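Marnow single mattress, rose print cover: three months in

I bought the Marnow in July for our spare room, after the old mattress finally got dragged out to the nature strip for hard rubbish. I've been meaning to write this up ever since. I slept on it myself for the whole of August while my partner had the flu, and my cousin Saranya Kamath has had it most weekends since then, so between us we've given it a fair go.

First things first, it's floral. Very floral. White quilting with a bit of a sheen, red roses, little green leaves, the whole nanna's-front-room business, and I love it! My sister Nandini Mudaliar does not love it. She reckons it looks like a biscuit tin. If you're the same you could put a sheet over it (you should be doing that anyway) and never think about it again.

I paid $589 at Namboodiri, the bedding place next to the tile shop, and that included delivery but not taking the old one away. They wanted another $20 for that and I was too stingy. The bloke said four days and it came in six. Two fellas carried it up the side stairs, leaned it on the wall, got a signature and shot through before I'd found the scissors for the plastic.

There was a smell. Sort of new-car crossed with glue. I had the window open and the fan on it and it had cleared by the second weekend, but if you've got someone coming to stay the day after delivery, think again about that.

Comfort. I'd call it firm, heading towards medium once your hips have had a few weeks at it. I'm a side sleeper and I woke up with a grumpy shoulder for the first week or so, then it stopped. Saranya sleeps flat on her back like a vampire and was happy from night one. Nandini's two boys have both slept on it and neither of them complained, though they'd sleep on a driveway.

I did look at the Ziltel as well, which was softer and had a plain grey cover and handles on the sides. Lovely to lie on for five minutes in the shop. It was $97 more, though, and when I sat on the edge to do up my shoe I nearly went on the floor. The edges on the Marnow are heaps better. I sit on the side of it to fold washing, to ring Mum, to pull my boots on, and it holds up fine. There's a bit of a dip now on the door side where everybody plonks themselves down, and I've rotated it once, which I did on my own with some swearing.

Now the quilting. It's a tufted diamond pattern, and the diamonds collect stuff. Lint mostly, and toast crumbs if you let a twelve-year-old in there with a plate. I go over it with the brush end of the vacuum when I change the sheets and that gets most of it. The cover doesn't come off, so any spill is a spot clean job. I've had one cup of tea go over so far, and it came out with cold water and Justik upholstery foam, apart from a faint ring that lands near a rose so you'd have to know about it. I'd get a protector. I still haven't got a protector.

The sheen makes things slide, too. A fitted sheet with decent elastic stays put, but the cheap ones I had for the old bed ride up at the corners by morning. It's also a bit deeper than the old mattress, so I had to buy deep fitted sheets, another thing to add to the cost if yours are the ordinary sort.

What I really use it for, Monday to Friday, is a sorting table. Clean clothes get dumped in a heap and dealt with when I'm good and ready, jeans and all, and it's a beaut height for that. My back is much happier than when I was bending over the washing basket. Dark things are easy to spot against the white, though black clothes do leave fluff all over the roses.

Would I buy it again? Yeah, for a spare room, I would. For every night of the week I'd want something a touch softer on top, and I'd want to know how that door-side dip goes after a year. I'm giving it a solid four out of five. I took a mark off for the cover not being washable and half a mark for the late delivery, then gave the half back for the roses.

Anyone who's had one of these longer than me, could you let me know if the white goes yellow? We get the afternoon sun straight in on that side and I've started leaving the blind half down. 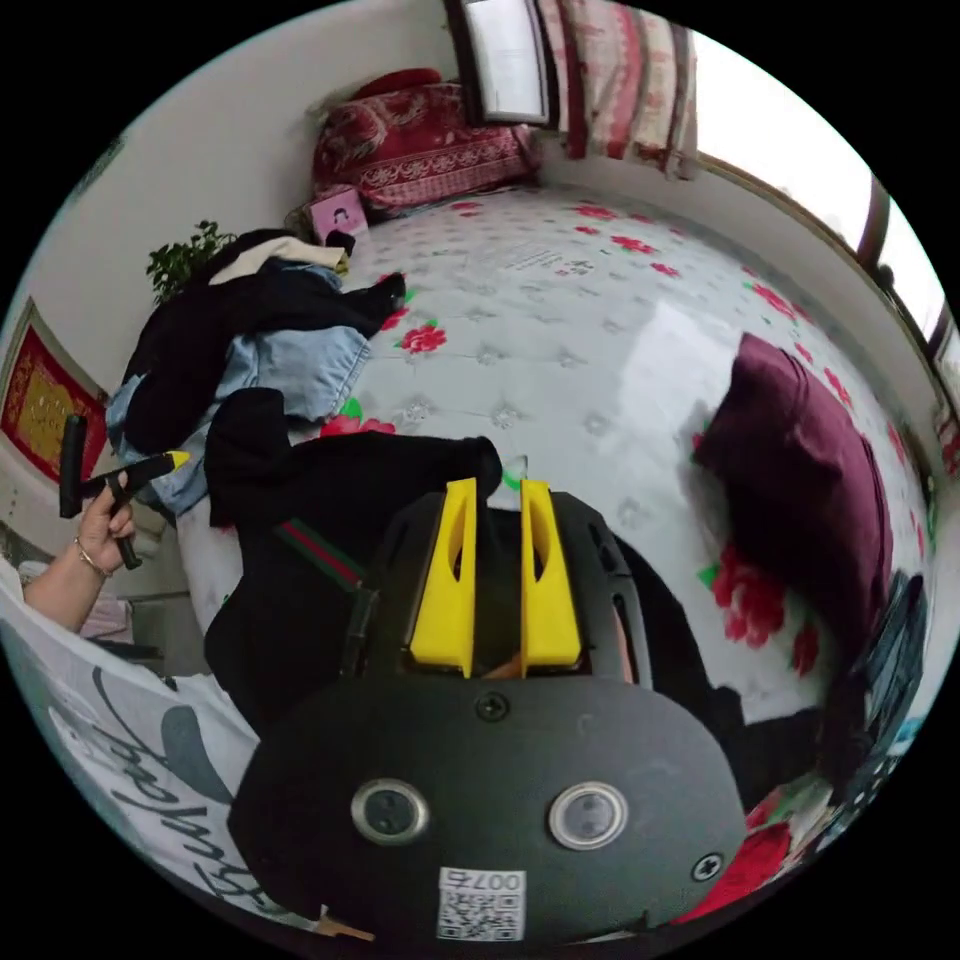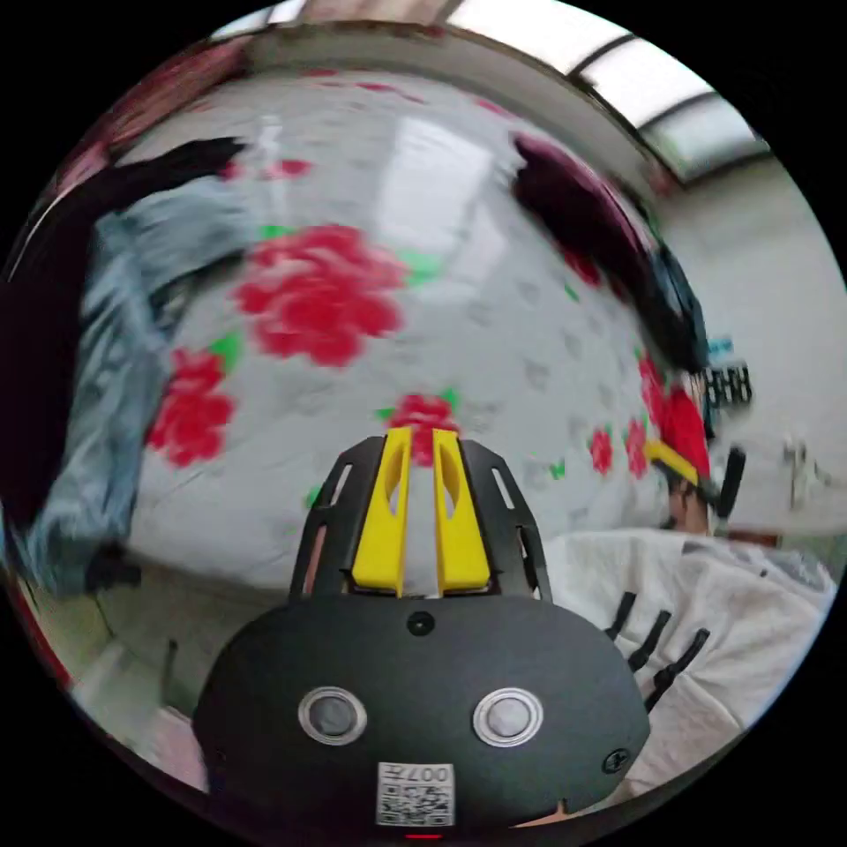
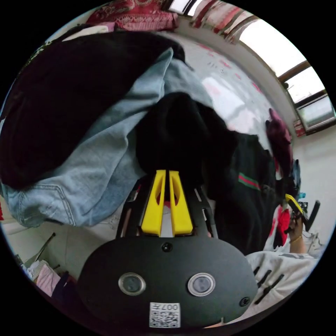
Top: the roses and the quilting, with clothes on the bed. Bottom: light blue jeans in with the black things.

Posted October 23, 2003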